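The Night Ferry to Iscombe

1. The Letter

Oľga Vrabec had written 53 stories before she turned twenty, and every one of them took place on a moon. She had never been anywhere colder than her grandmother's cellar, but oh, she could do cold! She could do ice that sang when you walked on it. She could do a sky with two sunrises, and a dog who was afraid of both.

So when the letter came from Wolfram Lammers, editor of a magazine called Trestix, she read it on the stairs, then again in the kitchen, then out loud to the kettle.

"Dear Miss Vrabec," it said. "I like the dog. I do not believe the moon. Come to Iscombe in February and I will show you why."
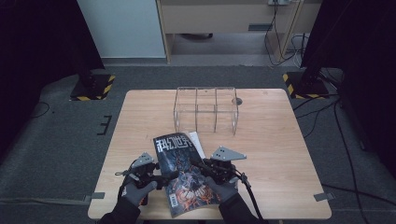
Her brother Paulík thought it was a terrible idea and lent her his good coat anyway. It had 90 crowns in the pocket, which he swore he'd forgotten about. She packed socks, a pencil, the story, more socks, and a heel of bread for the ferry, and she was on the dock an hour early, hopping from foot to foot and grinning at the gulls.

The crossing was glorious. Everyone else went below and she stayed up by the rail with the spray freezing in her eyebrows, shouting bits of her own dialogue into the wind to see which lines held up. Most of them didn't. The dog's did.

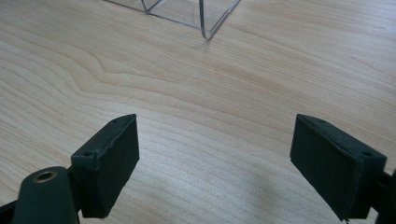 2. The Moon

Lammers met her at four in the morning with a lantern and no hat. He was much smaller than his handwriting.

"Walk," he said, and off they went, past the last house and over the Jitbridge, out onto the frozen marsh.

And what a place it was! The reeds clicked. The ice groaned under her boots, a long low note that ran away into the dark and came back from somewhere else entirely. Her nose hurt. Her teeth hurt — she hadn't known teeth could do that — and the inside of Paulík's collar had gone stiff as a board where she'd been breathing on it.

"Your hero takes off his gloves to read a map," said Lammers.

Oľga took off her gloves. She got as far as unfolding page four of her story before her fingers quit.

"He'd use his chin," she said.

"Would he?"

"His chin and his elbow. And the dog would have to stand on the corner!"

Lammers held the lantern higher. She was already down on her knees on the ice, laughing, the pencil stuck crosswise in her mitten, crossing out the whole first page.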